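Handheld gripper kits > Ellov pair, first impressions

lorente_bench
Monday, 9:40
We have had the Ellov pair for 2 weeks. Each unit is hand-held and runs on its own cable. Price was 1,848 for both, cables included. I tested them seated, at a small table with nothing on it to start with.

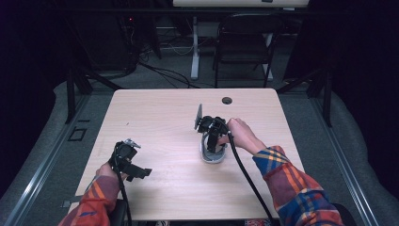 Grip angle is fine for the first hour. After that the right wrist complains, mostly from cable drag. Jaw closure is repeatable on hard parts. Logging dropped twice in 265 takes, both times on the left unit.

gindwood
Twice in 265 is not fine. Our Dosellow set cost more and has dropped zero. Did you swap the cables left to right?

lorente_bench
Swapped them. The fault stayed with the left unit, so I blame the connector. Ellov support answered in 12 hours and offered a replacement.

Fulgencio Valcárcel
I disagree on wrist load. Clip the cable to the forearm and it goes away. Round objects are a better test of the jaws - what have you tried?

lorente_bench
A ball and a soap dish so far. List for the right unit:

1. Ball, held next to the dish. Jaws center it if you approach level. At a steep angle it rolls out. 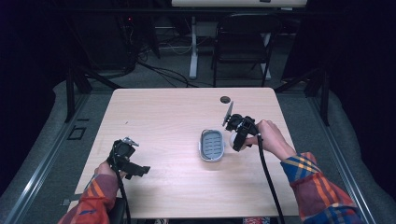

2. Dish, by the rim. Needs a slower close. More than half my bad takes are this one.

gindwood
Item 2 is a pad problem. Softer pads, same jaws. I would still send the left one back.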